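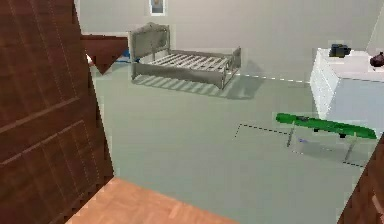
Quintela 計画モジュール 第2期 進捗報告
7月
Prerkus 計画・制御ソフトウェア担当

Drinbridge 助成担当 御中

いつもご支援をいただき、ありがとうございます。第2期の前半の作業について、以下にご報告いたします。今回の期間は、部屋の入口を通って隣の部屋へ入り、家具の近くまで移動するという動作の計画ソフトウェアに、作業の大部分を使いました。実機の作業は計画書のとおり第2期の後半に置いてありますので、この報告の数字と所見は、すべてシミュレーションによるものです。

前回の報告のあとで、貴財団から「どこまでが認識の問題で、どこからが計画の問題か、読んで分かるように書いてほしい」というご指摘をいただきました。そのため今回は、部品ごとに分けて書くように努力しました。日本語が不自然な箇所があるかもしれませんが、ご容赦ください。分かりにくい文がありましたら、英語の原稿もお送りできます。

期間中の全体の状況

作業は三つの部分に分かれています。ひとつは、カメラの画像と深度から床の地図を作る部分です。次に、その地図の上で経路を探す部分があります。最後に、経路を台車の速度の指令に変える部分があります。このほかに、結果を後から調べるための道具として Wollar を作っています。Wollar は申請書では「ログ再生ツール」と書いてあったもので、期間の途中で名前をつけました。

床の地図の部分は、予定より遅れています。経路を探す部分は予定どおりです。速度の指令の部分は、大きな変更をしないで、前の期のものをそのまま使っています。Wollar は予定より早く使えるようになり、いまは毎日の作業で使っています。

遅れの理由は、主にドアの扱いです。第1期のシーンでは、ドアはすべて取り外してありました。第2期からドアのあるシーンに変えましたが、私たちはこの変更の影響を小さく見積もっていました。最初の見積もりでは、ドアに関する作業は床の地図の部分に少し手を入れるだけで終わる予定でした。実際には約6週間かかり、そのうち後ろの方の時間は、書いたコードを一度捨てて書き直すことに使いました。

ドアと入口の扱い

開いたドアは、台車の目の前で画像の大きな面積を占めます。ドアの板は濃い茶色で、木目の模様があり、画像の左側をほとんど塞いでしまうことがあります。このとき、深度の値は非常に近い面と、遠い部屋の床とに分かれて、その中間がありません。第1期の地図作成のコードは、深度が急に変わる場所を「物の端」と判断し、そのまわりに安全のための余白をつけます。この余白がドアの端と、反対側の枠の端との両方につくと、入口が狭くなり、経路を探す部分は「通れる道がない」という答えを返します。

最初は余白を小さくして対応しようとしました。この方法では入口は通れるようになりましたが、部屋の中の家具の脚に近づきすぎる経路が増えました。細い脚は画像の中で数画素の幅しかないので、余白が小さいと地図の上でほとんど消えてしまいます。余白の大きさをひとつの値で決めるという設計が、もともとよくなかったと考えています。

現在のコードでは、余白を面の種類によって変えています。広くて平らで垂直な面、つまりドアや壁や箱形の家具の側面には、小さい余白をつけます。細いもの、または形がよく分からないものには、大きい余白をつけます。面の種類は深度から計算した法線の向きと、面の広さによって決めています。学習した分類器は使っていません。学習を使う案も検討しましたが、間違ったときに原因を調べるのが難しくなるため、この期では採用しませんでした。

もうひとつの変更は、見えていない場所の扱いです。ドアの板の後ろには、カメラから見えない領域ができます。第1期では、見えていない場所は「通れる」として扱い、近づいてから調べ直していました。ドアがあるシーンでこれをすると、台車はドアの後ろを通ろうとして、板の近くで止まります。いまは見えていない場所に中間のコストをつけ、一度でも床として観測された場所を優先します。この変更だけで、入口の前で迷う動作がかなり減りました。減り方の測定は、後の「評価」のところに書きます。

床の境目

入口では、床の材料が変わることがあります。手前の部屋が木の床で、向こうの部屋が淡い灰緑色の無地の床、という組み合わせがその例です。床の境目は高さが同じでも色が急に変わりますので、色を使う床の検出器は、ここで床が終わったと判断することがありました。

この問題は、深度だけを使えば起こりません。しかし深度だけにすると、低い物が床に溶けこみます。私たちは色と深度の両方を使い、色が変わっても深度の面が続いているときは同じ床とする、という規則にしました。規則としては簡単ですが、深度の雑音が大きいときに面が切れてしまうことがあり、切れた面をつなぐ処理に時間がかかりました。つなぐ処理は、いまも全体の計算の中で重い方に入ります。後半で実機の計算機に載せるとき、この処理が問題になる可能性があります。

なお、シミュレーションの深度には、実機のカメラに似せた雑音を加えています。雑音の模型は第1期に作ったもので、斜めから見た床の上の誤差がやや小さすぎると感じています。実機の記録が取れたら、比較して直す予定です。

影と、すのこのあるベッド

寝室のシーンでは、マットレスのないベッドの枠を置いています。枠の中にすのこがあり、光がその間を通るため、床の上に縞の影が落ちます。このシーンは難しくするために選びましたが、予想と違う形で難しくなりました。

私たちは、縞の影を床の検出器が障害物と間違えることを心配していました。この間違いは起こりましたが、色と深度を合わせる規則を入れた後は、ほとんど見られません。残った問題は、影よりもすのこ自体にありました。すのこを斜めから見ると、深度は手前の板と、板の間から見える床との値が交互に並びます。地図を作る部分はこれを平均して、実際には存在しない高さの面を作ります。この面はベッドの外側に少しはみ出して現れるので、ベッドの横を通る経路が不必要に遠回りになります。

対策として、深度の値を平均する前に、近いものと遠いものに分けるようにしました。分けることができない画素は捨てます。捨てる画素が増えると地図の更新が遅くなりますが、ベッドの横の遠回りは小さくなりました。この対策は、椅子の背もたれや、格子のような形の家具にも効果があると期待しています。そのようなシーンはまだ用意していませんので、期待だけです。

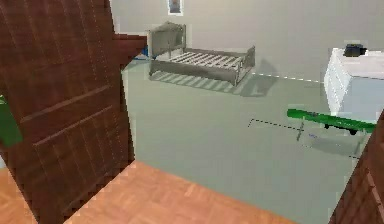
経路を探す部分

経路を探す部分では、格子の上の探索と、台車の向きを含む短い動作の組み合わせを使っています。この基本の形は第1期から変わっていません。今期の変更は、入口を通るときの向きの扱いです。

台車の形は円ではないので、入口を通るときには向きが重要になります。以前のコードは、経路の形を先に決めて、向きは後から合わせていました。広い部屋ではこれで十分ですが、ドアが半分まで開いているような入口では、向きを合わせる場所が足りなくなります。台車は入口の中で回ろうとして、衝突の検査で止められ、また計画をやり直し、同じ経路をもう一度出します。Wollar でログを見ると、この繰り返しが長い時間続いていることがありました。

新しいコードでは、入口の候補を先に見つけて、その手前に「向きを合わせる場所」を置きます。入口の候補は、地図の上で通れる幅が急に狭くなる場所です。向きを合わせる場所が障害物の中に入ってしまうときは、少しずつ後ろに下げます。下げても場所がないときには、その入口をあきらめて、ほかの道を探します。ほかの道がないときは、操作する人に知らせて停止します。以前は停止の理由を区別していませんでしたが、いまは「道がない」「向きを合わせる場所がない」「地図が古い」の三種類に分けて、ログに残しています。

この理由の区別は、開発の上でとても役に立ちました。地図の問題と計画の問題を、会議の前に分けることができます。ご指摘のあった「認識の問題か計画の問題か」という点にも、ある程度お答えできるようになったと思います。

家具のまわりの動作にも変更があります。緑色の細長い天板のように、上の面が床から離れていて、その下を支えるものが細いという形は、地図を床に投影するときに注意が必要です。天板の高さが台車の高さより低ければ、その下は通れません。脚だけを障害物として見ると、天板の下に道があるように見えてしまいます。今期からは、床から台車の最も高い点までの間にあるすべての観測を、障害物として床に投影しています。当たり前のことのように読めると思いますが、以前のコードは計算を軽くする目的で、床に近い薄い層だけを見ていました。

この変更の副作用として、棚やドア枠の上の部分が、誤って低い位置に観測されたときに、通れる場所が塞がることがあります。深度の雑音が原因です。いまは、同じ場所で続けて観測されたものだけを投影することで減らしています。減らすための待ち時間は、動いている人がいる環境では危険になる可能性があります。第2期の環境には動く人がいませんので、この値のままにしていますが、次の期に人のいる環境へ進む場合は、必ず見直します。忘れないように、コードの中にも注意を書きました。

速度の指令の部分

この部分には大きな変更はありません。小さい修正として、入口を通る間は最高速度を下げるようにしました。下げた速度は設定ファイルで変えることができます。また、経路が更新された瞬間に速度が急に変わる現象がありましたので、前の経路と新しい経路の間をなめらかにつなぐ処理を加えました。つなぐ間に新しい障害物が見つかったときは、つなぐことをやめて減速します。この順序を間違えた版が数日の間、開発用の枝に入っていました。シミュレーションの中だけでしたが、衝突の記録が急に増えたので気がつきました。この後、速度の部分の変更には必ず自動の検査を通すことにしました。

評価

評価は6つのシーンで行いました。どのシーンにもドアのある入口があり、台車は入口の外から出発して、部屋の中の家具の近くに指定された場所まで移動します。出発の位置と向き、ドアの開いている角度、光の向きは、試行ごとに変えています。家具の位置は、シーンごとに決まっています。

全部で557回の試行を行い、そのうち409回で、台車は目標の場所に着きました。ここで「着いた」とは、制限時間の中で、何にも接触しないで、目標の位置と向きの両方が許された誤差に入ったことを意味します。接触したが目標には着いた、という試行は失敗に入れています。前の期の報告では接触を別に数えていましたので、前の期の成功の割合と直接に比べることはできません。この点はご注意ください。

残りの試行の失敗を、Wollar で一つずつ見て分類しました。最も多かったのは、ドアが小さい角度だけ開いているときに、入口の候補を見つけられない場合です。この場合の多くで、台車は安全に停止しています。物理的に通れない角度も試行の中に入っていましたので、一部は正しい停止だったとも言えます。しかし、通れない試行を後から除くと、結果を自分たちに都合よく見せることになりますので、今回は除いていません。次の評価では、試行を作るときに、通れるかどうかを別のプログラムで先に確かめます。

次に多かったのは、目標の近くまで来てから、最後の向きの調整ができない場合です。目標が家具に近すぎて、調整に必要な場所がないことが主な原因でした。これは計画の部分の問題で、後半に直します。入口の手前に向きを合わせる場所を置いたのと同じ考え方を、目標の手前にも使えると思います。

接触は数が少ないのですが、内容が気になります。接触した相手は、細い脚か、開いたドアの端でした。ドアの端については、台車がドアの板に近づいたときに、板がカメラの見える範囲から外れて、地図の中の位置だけが頼りになります。自己位置の推定が少しずれると、板の位置もずれます。余白を小さくしたことの代わりに、この危険が増えたと理解しています。横向きの距離センサを使えば直接に見えますが、申請のときの機器の一覧に入っていません。追加をお願いするかどうかは、実機で同じ問題が起こることを確かめてから判断したいと思います。

入口の前で迷う動作については、同じ出発の条件で、見えていない場所の扱いだけを前のものに戻して比べました。前の扱いでは、入口の前で計画のやり直しを繰り返す試行がはっきり多く、制限時間を超える失敗の多くがここから来ていました。新しい扱いでも繰り返しはなくなっていませんが、繰り返しが長く続く試行は少なくなりました。比較の表は別のファイルで提出します。

Wollar について

Wollar は、試行の記録を読みこんで、カメラの画像、床の地図、経路、速度の指令を、同じ時刻に合わせて見せる道具です。記録の途中の時刻から計画だけをもう一度計算することもできます。コードを変えた後で、以前に失敗した時刻に戻り、新しいコードが何を出すかをすぐに見ることができます。

時刻を合わせる処理に、最初は誤りがありました。画像の時刻は撮った時刻、地図の時刻は計算が終わった時刻で記録されていたので、並べると地図が少し遅れて見えました。私たちはこの遅れを地図作成の遅さだと思い、しばらくの間、必要のない高速化をしていました。いまは、地図にも元になった画像の時刻を記録しています。以前の記録は変換のプログラムで直すことができましたが、期間の最初の方の記録には必要な情報がなく、使わないことにしました。

見た目は簡素です。色の使い方が分かりにくいという意見が内部で出ており、特に「見えていない場所」と「中間のコストの場所」の色が似ています。直すのに長い時間はかかりませんが、評価の作業を先にしましたので、まだ直していません。

Wollar を公開することについて、以前の打ち合わせでご質問をいただきました。公開はできると考えています。シーンの家具の模型には外部から購入したものが含まれますので、記録の例を一緒に公開するには、模型の利用条件を確認しなければなりません。プログラムだけを先に公開する案も可能です。貴財団のご希望をお聞かせください。

計画からの変更

申請のときの計画と異なる点を書きます。

床の地図の部分の完成を、第2期の前半の終わりから、後半の中ごろへ移します。残っている作業は、面をつなぐ処理の計算を軽くすることと、ドアの端の近くの余白を見直すことです。

ドアを台車が自分で押して開ける機能は、計画では「可能であれば検討する」と書きました。この期には検討しません。開いているドアを安全に通ることがまだ十分にできていないので、先にこちらを終わらせます。

実機の試験の開始は、計画のとおりです。ただし、最初の試験は、ドアを完全に開いて固定した状態で行います。半分開いた状態の試験は、シミュレーションで接触の原因を減らしてから始めます。

予算の変更はありません。計算機の使用料は見積もりより少し多くなりましたが、評価の回数が増えたためで、ほかの項目の余りの中に収まっています。

後半の作業

最初に、目標の手前で向きを合わせる処理を入れます。その次に、試行を作るプログラムに、通れるかどうかの確認を加えます。この二つが終わったら、同じ6つのシーンでもう一度評価を行い、今回の結果と比べます。確認を加えると試行の集まりが変わりますので、今回の試行もそのままの形で一度実行し、両方の結果を報告します。

並行して、実機の計算機で地図の部分を動かす準備をします。面をつなぐ処理が遅い場合に備えて、地図の解像度を遠い場所だけ下げる方法を試しています。いまのところ、入口の幅の見積もりが少し不安定になります。遠くから入口を見つける必要があるのか、近くに来てから見つければ十分なのか、まだ意見がまとまっていません。

格子の形をした家具のシーンを新しく作る作業は、後半の終わりに予定しています。時間が足りない場合には、この作業を次の期へ送ることをお許しいただきたいと思います。

お願いとして、次の二点についてご返事をいただければ助かります。Wollar の公開の範囲についてのご希望と、評価の定義を今期のもの、つまり接触を失敗に入れる定義に統一してよいかどうかです。定義を統一する場合には、第1期の記録から計算し直した値も、次の報告に付けます。第1期の記録は保存してありますので、計算のし直しは可能です。

比較の表と、失敗の分類の一覧は、いつもの提出用のフォルダに置きます。

関連する報告
Quintela 第1期 最終報告
Quintela 第2期 作業計画書(改訂版)
深度の雑音の模型についてのメモ
Wollar 記録形式の説明
Drinbridge 打ち合わせ記録:評価の定義について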